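Hi! If you're reading this you probably want to know what to buy for a second hand-held gripper station, or you're Mayu Kamata and you want to know why I asked for more money. This folder is my working plan, and the README is the part I keep up to date. Last edited 29 Jun 2021.

# gripper-station-budget

The short version: one station costs more in small stuff than I ever guessed, and the grippers themselves were the easy line to get approved. I wrote the first budget in March with 14 lines in it. It's a lot longer now (see `lines.csv`), and nearly everything I added is cable, brackets or dishes.

## What a station has to do

Table-setting tasks with a person holding a gripper in each hand. Tray, plate, bowl, spoon, chopsticks – ordinary tableware, moved around on a white board on top of the work table. Both grippers carry marker plates so we can track them, and both are cabled.
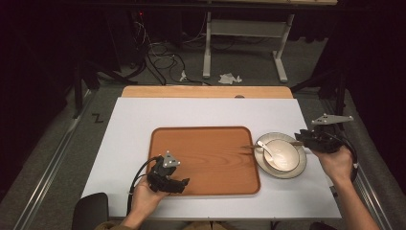

I put the Talavera grippers down as a pair, because buying them one at a time costs more in shipping and the second one always shows up after you need it. The quote is good until the end of the quarter. If we go with Nurkau instead, the pair is cheaper but the marker plates are extra, and I'd want to see one in person before we commit (their drawings don't say how the plate is fastened on).

## Files

- `lines.csv` – every item, with vendor, quantity, price and a yes/no for "already have it"
- `quotes/` – PDFs from Talavera, Nurkau and Drelov
- `tableware.md` – what to get and what to skip
- `notes.txt` – me arguing with myself, read at your own risk

Prices are in US dollars before tax. A blank price means I'm still waiting on somebody.

## Things I'd budget for this time

**Cables.** Get them longer than you think! Both grippers trail a cable, and people reach all over the board. I've put in five spares for the new station and I won't apologize for it. Cable clips and sleeves are on their own line now so they can't get quietly dropped.

**Rails and stands.** The aluminum comes from Drelov, cut to length. Lead time is 18 days, so order it first. The stands can wait a week.

**Tableware.** The total for dishes is $774, which made Mayu laugh, but that covers duplicates of everything plus a few shapes we don't own yet. White bowls and pale plates are easy to find again. Wooden trays are the pain, so buy all of them in one order and hope the finish matches.

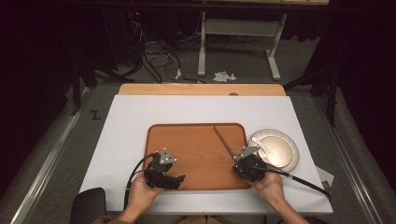 *Timwood Planning Notes, no. 5, p. 18*

**Chopsticks.** Cheap, so I keep forgetting them. They're in the file as packs. Please don't swap in a fancier kind to round out an order – I'd like both stations to use the same ones.

**Floor and curtains.** I left carpet out completely. Dark curtains are in, at the plain fabric price, and hemming is a maybe.

## Still open

- Nurkau hasn't answered about spare jaws
- do we buy a second desk or move one?
- marker plates: same size for left and right, or not? I have prices for both
- whether tax goes in the total (Mayu, this one's yours)

If you change a price in `lines.csv`, put the old one in the comment column too. I've had to dig through old emails for those and it's no fun.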